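Mending for money, and other bad ideas

2026-03-03

She runs Carkodia, a repair stall at the back of the Skinberg arcade, two mornings a week. Coats mostly. Zips, linings, pockets gone through at the corner. I got 20 minutes with her before opening and she sewed through all of it.

First question, obvious one — does it pay? "Some months. November was mad, everyone gets the winter coat out and finds the hole they left in it." She did 317 jobs last year. Year before, 200. Rent went up too, so.

She charges by the job and never by the hour. Tried hourly once, hated it. "People stand there watching you. You rush, you get it wrong, you unpick it for nothing."

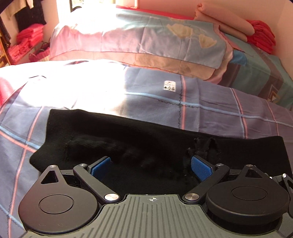 Zips are the bulk of it. She won't touch the very cheap ones, says the teeth go again in a month and then it's her fault. Her thread comes from Pană, on big cones, and she's fussy about it. "Cheap thread sheds. Your machine fills up with fluff and then your tension's gone."

Worst job? A tent. "Never agian. It took up the whole stall and the man wanted it by four."

Asked if she'd teach. She has done, a few evenings, hems and buttons. Most people came once, one came for a year and now does her own curtains. She'd like to do more but the arcade shuts at six and the room upstairs costs extra.

Then a customer turned up early with a duffel coat, toggles in a sandwich bag, and that was me done. "Leave it on the hook," she told him. "Thursday's no good, I'll ring you."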